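Print this page | E-mail this page

11/02/2021
By the Gikuron bench notes maintainer

# Gikuron grip trials: README

Read this before you quote anything from the tables. Gikuron is a small set of recordings made to compare two pairs of hand-held grippers, the Zernitz and the Momside. It was started after one too many sales sheets told us that soft pads "solve" thin objects. We doubted that then and, having gone through the recordings, we mostly still do.

## What is in it

- 900 recordings, each one attempt at one task
- 23 tasks, from picking up cloth to passing a thin flat object from one hand to the other
- 12 operators, all right-handed, which is a weakness
- one plain text log per recording, with the operator's own verdict

The total running time is nearly 3773 minutes. A good part of that is people getting ready. We have not trimmed it, so please don't treat minutes as a measure of how much useful handling you are getting.

## Set-up

Both grippers in a pair carry their own camera. Position comes from the printed square markers, read by the Ngui controller. The Ngui loses a marker when it is turned too far from the other hand's camera, and it fills the gap with a guess. It does not flag the guess. We found this out in August, after a batch had already been labelled, and the column `pose_ok` was added by hand afterwards. Trust it more than the controller's own score.

The view from one gripper, with the other in sight:

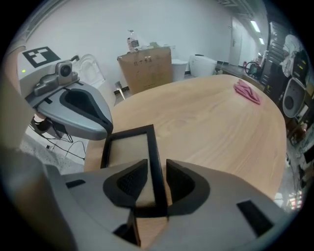
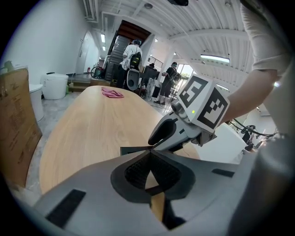

Claims about wide-angle cameras need the same caution. You get more of the room and fewer pixels on the fingertips. For finding the table again after a quick movement, this is a fair trade. For judging whether a pad has slipped by a few millimetres it is a bad one, and no setting we tried made up for it.

## How success was scored

The operator said yes or no straight after the attempt. A second person then watched the recording and scored it without seeing the first answer. Where they disagreed, the log says `split`. We did not settle the splits. If you drop them, both makes look better than they are, and the Momside gains the most.

## Known problems

1. Pads were changed when they looked worn. There was no fixed schedule.
2. The Zernitz was always tried first. Operators may have been fresher, or clumsier.
3. Cloth tasks used whatever cloth was to hand.
4. Cable drag was not measured. Several operators complained about it.
5. The room was not cleared between attempts, so backgrounds vary. We make no claim that this helps a trained model cope with new rooms.

## What we would not use it for

Ranking the two makes. The gap between them is smaller than the gap between a good operator and a poor one. It may be of some use for checking marker tracking, or for testing a slip detector that somebody else swears by.

Files are sorted by task, then by operator number. Corrections to the logs are welcome if you give the recording number and the line.

Contact | Copyright Gikuron | Back to top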